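Suturing Basics, Week 7: Needle and Thread

Hi everyone. I'm typing these up from my scribbles after Wednesday's session, so they follow the order I talked in, more or less, with the bits I forgot to say stuck in where they belong. If you were at the Multovgate site you had Matvii Nazarenko at the front instead of me and he does the knots first. Same content, different order, don't panic.

Reading before the lab: the Flaketti handout on curved needles, pages 3 to 7. Skip the history section unless you like that kind of thing (I do).

The needle

A curved needle wants to travel along its own curve. I said this maybe a dozen times on Wednesday and I'm going to keep saying it until April comes around again. If you push it straight ahead like you're sewing on a button, you drag it sideways through the tissue and the hole gets bigger than it needs to be. So you rotate. Go in with the tip square to the surface, then let the turn of your wrist do the rest.

Where do you hold it? Somewhere past the middle, toward the thread end, but not right at the very back where the thread joins. That part is the weakest and it bends. And keep your jaws off the point! Grab the point once and it's blunter for every bite after that.

When the tip comes out the other side, wait until enough is showing to get a decent grip, then pull it through following the curve again. People do a lovely entry and then yank the exit. I did it for my whole first year and Maeve Costello, who taught me, used to tap the table with a pen every time.

The bite

Even distance from the edge on both sides, even depth on both sides. If one side is deeper you get a step when you close, and you'll see it right away on the foam pads. Use the Shehata pads for this (the pink ones in the bottom drawer), they tear if you're rough with them and that's what you want in a practice pad.

A little blood at the puncture is a normal thing to see in real tissue. Wipe or rinse so you can see your next entry point, and carry on. If it keeps welling up, stop and look before you put in another stitch.

The thread

Most of the trouble I watched on Wednesday was thread trouble. Cut it to length for the job. A long tail feels safe and then it's looped around both instruments and your sleeve. On the Bendberg trainers, start with the short piece in the packet.

Thin pale thread on a pink surface is hard to follow, so get in the habit of tracing it with your eyes from the needle outward before you move anything. The other instrument matters here too. Keep its jaws near the work and open, ready to take tissue or thread, and don't let it wander off where you can't see it.

Look at the needle arcing up over the dark grasping head, the bit of blood where it meets the tissue, and the long line of thread going off up to the right. The second pair of jaws is open over on the left, with a short strand running toward the lower tip.

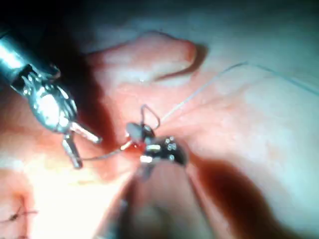 For the next lab

Bring your own notes on needle angle, half a page is plenty. We'll do single interrupted stitches on the pads, then a short running line if there's time. Practice sheets are due May 22, 2020, and please put your name on them this time. Two of you didn't and I have been guessing from the handwriting.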